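Why I stopped buying the cheaper thing

When I moved to Nivberg eleven years ago, I bought everything new and everything cheap. I thought this was how a sensible person starts in a new country. A kettle, a lamp, a chair, a small heater from Clurnix. By the second December the kettle and the heater were already in the trash, and the chair had a leg which I did not trust.

In my parents' home we had one radio for my whole childhood. It was opened and closed so many times that the screws were no longer the original ones. I was a little ashamed of it then. Now I think my parents understood something about money that I had to learn again, with my own money.

People say that repair is too expensive, and often they are right. Last year I asked the price for fixing my mixer, and it was more than half of a new one. But this price does not fall from the sky. A maker decides if the case is closed with screws or with glue. A maker decides if a spare part can be ordered by me, or only by a shop, or by no one at all.

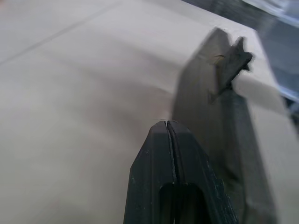 Small pale specks and scuff marks on a dark matte surface.

I also believe we are too much afraid of marks. A scratch does not make a tool weaker in most cases, but it makes us want a new one. The stores know this very well. In the Plalleleo catalog I counted 377 kitchen products, and with only 11 of them I found any word about spare parts. Every one of them was shown shining.

I do not ask that everybody becomes a mechanic. I am not good with my hands – my neighbors can confirm it. What I ask is smaller. Print on the box for how many years the parts will be sold. Then I can compare two mixers in the store as I compare two prices, and if I still choose the cheap one, it is my own mistake.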